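**July 2022** – I've been hearing for years that a machine will tidy my bedroom any day now, so I went to Stilley to see how close we are. Short answer: not very, but closer than I thought!

Angharad Morgan runs the chores trial at Tilluvance, and she's blunt about it. Her arm manages a towel fold on 82 tries out of a hundred, if the towel is a small one. Rubbish is harder. Wrappers crinkle and slide, and tissues squash into a new shape every time (mine do too, to be fair). The next round, in October, adds slippers and socks.

Would I buy one? At the $2000 they're hoping for – maybe. I'd want it to do the ironing as well, and Angharad just laughed when I asked.
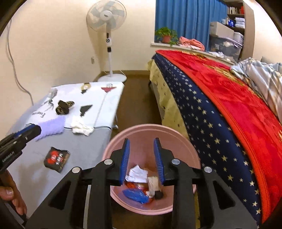 *Blue gripper fingers over a pink bin of crumpled paper and wrappers.*

Gerner is running a similar trial over in Marar, with four homes signed up so far.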